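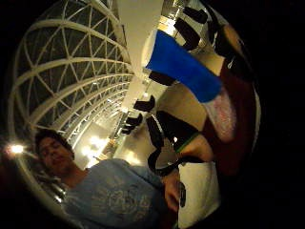 O que é uma pinça de mão?

Sabes aquelas pinças compridas de apanhar coisas do chão? A Sturko é parecida, mas com uma câmara agarrada. Serve para ensinar robôs. Tu pegas, apertas, largas - e a câmara grava tudo.

Como é que o robô aprende?

Vendo muitas vezes a mesma coisa. Pegar num copo. Pousar o copo. Outra vez. E outra! O kit traz 30 cartões com tarefas, uns fáceis, outros nem por isso. Dobrar uma meia é dificílimo, experimenta só com 2 dedos.

Porque é que a imagem fica redonda?

A lente chama-se olho de peixe. Vê muito para os lados, por isso as linhas direitas ficam curvas. Para o robô é bom - apanha a mão, o objecto e o resto da sala de uma vez.

O que vem na caixa?

A pinça, a correia, um carregador e os cartões. Cada carga dá para 21 minutos de gravação. Pouco, achamos nós.. mas para uma aula chega.

Quem pode usar?

A partir dos oito anos, com um adulto ao pé. O Iñaki Figueroa, da loja Villalobos, empresta o kit ás escolas durante 18 dias. É pedir ao professor.

Atenção!

Perguntar sempre às pessoas antes de gravar. Não apontar a pinça à cara de ninguem. E dedos fora das pontas, que apertam.

Palavra nova: garra - a mão do robô.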